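How to Get the Musty Smell Out of a Reusable Water Bottle

A bottle that smells bad after washing usually has residue in the cap, the threads or the seal. Soap on the outside won't reach it. The method takes two rounds and works on plastic and steel.

What you need

Baking soda
White vinegar
A bottle brush and an old toothbrush
Warm water

Step 1. Take it apart

Unscrew the cap and pull out the rubber ring. Use a wooden toothpick if it's stuck. Metal picks nick the rubber and then it leaks. On the Estomik caps the ring sits under a small lip, so push it sideways first.

Step 2. Baking soda soak

Put 3 teaspoons of baking soda in the bottle and fill it to the top with warm water. Drop the ring and cap in a bowl with the same mix. Leave everything for 30 minutes, then scrub. Go over the threads with the toothbrush.

Step 3. Vinegar

Rinse well. Pour in roughly 300 ml of vinegar, top up with water and leave it overnight. Don't add the vinegar while the baking soda is still in there, as the two cancel each other out.

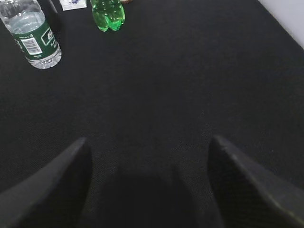
Step 4. Rinse and dry

Rinse until you can't smell vinegar. Stand the bottle upside down on a rack with the cap off. Don't put the ring back until both parts are fully dry, which in June takes a morning at my house and in winter most of a day.

If the smell comes back within a week, replace the ring. Valentyna Kuzmenko wrote in to say she boils hers, but check the label first, since some rings warp.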